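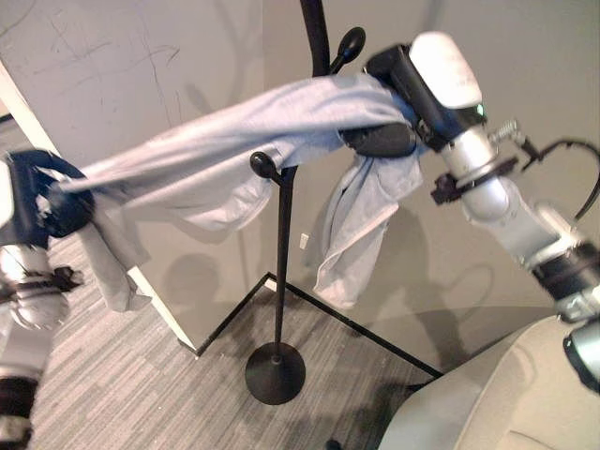 How do you hang a soft top on a coat rack so that it keeps its shape?

Hold it at two ends, lay the middle over the hook, and let both sides fall down before you let go. If the weight is almost the same on each side, the cloth does not slide, and you do not get the small bump at the shoulder that a single hook makes.

## The corner with the coat rack

I am making this gallery of our flat in Montoya Street room by room, and this page is for the smallest part of it, one corner. We took the rack in May from a second-hand shop called Puda. It cost 1,000 crowns, which my family found too much for a pole with hooks. I still think it was a fair price.

It is black and matte, with a thin pole and a round flat base. Before it we had a wall rail from Stelta, but the wall did not like the screws, so the rail went to the cellar.

The top in pale blue-grey is the kind of thing that never goes back in the wardrobe, as it is too clean for the washing basket and too worn for the shelf. For such clothes the rack is the right place. I only ask that they are opened out a little when they go up, and not thrown in a ball.

About the hooks: they have rounded ends, and this was important for me. Our old ones were sharp and they made holes in knitted things. The lower hook is good for a bag or a scarf, and the upper one for what is longer.

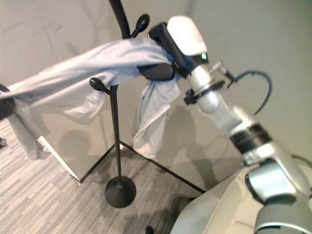
A heavy winter coat is another story. I put it close to the pole and something else on the opposite side, so the rack stands straight. On carpet it can lean a little, and I turn the base until it feels steady under my hand.

The marks on the grey wall are on my list for the autumn. I have a tin of paint from Flinov which should be enough for one wall, if the shade is still near. The carpet tiles with the grey stripes will stay, they hide dust very well.

Next page: the kitchen shelves.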